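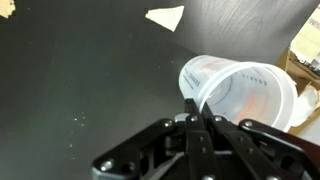
Riaan Baloyi thinks I'm writing the rules in the wrong order. He'd start with who is allowed to touch the arm and when, and only get to the gripping part after that, on the grounds that a crushed cup costs us a cup and a crushed finger costs us a finger. Fair enough. I told him I'd swap the sections around and then I went and had lunch, so let me do it now while I still remember what he said.

Wednesday, April 12, 2023

Working on the house rules for the tabletop cell. The old ones are a page and a half taped inside the cabinet door, half of it about the Gellska arm we gave back in March, so they really do need redoing. Going to think out loud in here and type up the clean version for the shared folder later.

PEOPLE FIRST (Riaan's order)

Hands stay outside the tape line whenever the arm is enabled. Enabled, mind you, whether or not it's moving! We've all gotten lazy about this one, me more than most. The arm sitting still between two trials looks exactly like the arm sitting still with the brakes on, and the only way to tell them apart is the light on the controller, which you can't see from the left side of the bench. So the rule is going to be: look at the light, say "off" out loud, then reach. If you're on your own, say it anyway. I felt silly for a day or so and then I stopped noticing.

One person holds the stop button. If there are two of you, the one not typing has it. If it's just you, it sits next to the keyboard, on the side of your better hand, with nothing on top of it. I found a sandwich wrapper on it last week and I'm not naming names (it was mine).

Teaching by hand is slow mode only. Riaan wants this in capital letters. I said I'd give him a line of its own and he can be happy with that.

THIN STUFF

OK, the part I wanted to write in the first place. Disposable cups are a pain. They're light, they slide, they flex the second you touch them, and the frosted ones are hard for the wrist camera because the plastic lets whatever is behind it come through. Printing helps a bit. Printing also hurts a bit, because you get the lettering on the far wall showing through backwards, and the detector has more than once decided there was something in the cup.

What I've been doing for a cup on its side:

Come in low and take the rim, down where it meets the table. The rim is the stiffest bit of the whole cup. Grab the wall and it buckles, and then you've got a grasp that reads as closed on something much thinner than you planned for.

Force limit at the lowest preset, every time, and go up only with a note in the log saying who and why. The default that came with the Droltska config is way too high for this. It was set up for little metal parts and it'll fold a cup like a napkin.

Close, wait, then lift. I want a pause written into the script as a fixed step so people can't skip it by being impatient. Two seconds is plenty. Watch the fingers during the pause. If they're still creeping, open up and start over.

Fingertips matter more than I figured. With a rim grasp down at the table the tips are the first thing to hit if your table height is off, so re-touch the table before the first trial of the day and again after anybody bumps the bench. I know, I know. It takes three minutes. Botha's group does it before every batch and their fingers look brand new, and ours look like somebody's been prying paint cans with them.

THE TABLE

This one is a sore spot. Rule as I have it so far: anything on the table that isn't in the object list gets written down before the run starts, or it comes off. Scraps of paper, boxes, crumbs, all of it. I'm not against clutter! Clutter is good for the policy, and a spotless bench gives you a robot that only works on a spotless bench. What bugs me is clutter we didn't write down, and then three weeks later we're staring at a failed grasp wondering whether that tan thing was supposed to be there.

Riaan's counter is that if you make people log every scrap they'll quit logging altogether. He might be right. Compromise, to be tried this week: one line per run, free text, no form. "Box on right, paper bits, a little grit" would be good enough for me.

Boxes near the workspace need a bit more than that. A carton close to the target object is a collision body as far as the planner should be concerned, and ours doesn't know about it unless you tell it. So either add it to the planning setup or keep the approach on the open side. Check where the wide part of the gripper goes too. Everybody watches the fingertips, and then it's the linkage that catches a flap when the jaws open. Open width is bigger than you think it is.

SCREWS

Check the gripper screws at the start of the day with the arm off. Just a quick go with the small driver, snug only. If one turns, it gets a dab of thread lock and a line in the book. If the same one turns twice in a week, pull the gripper and find out why. I'd like the Flernine people to have a proper torque number for us but their manual skips right over it, so I've emailed them. No reply yet.

WHEN IT GOES WRONG

A dropped or squashed object is still a trial. It gets logged as a fail and kept. Please no deleting! The last batch was 64 trials and I'm pretty sure a couple of fails went missing somewhere between the bench and the spreadsheet, which makes the success rate look nicer than we deserve. Dented cups go in the bin though, don't put them back in rotation, since a creased rim grips differently and you end up measuring the crease.

If the arm faults, leave everything where it is, take a picture, save the log, then clear it. Clearing first is a habit I need to break myself of.

STILL OPEN

Do we let people run alone after hours? Riaan says no. I say yes for slow mode and no for everything else. Going to ask the others.

Where does the tape line go now that the bench has moved? The old one is still on the floor and it's wrong.

Need a number for how far a person can lean in with the arm off but powered. Look up what the standard says before making one up.

Gloves: Riaan forgot to say and I forgot to ask.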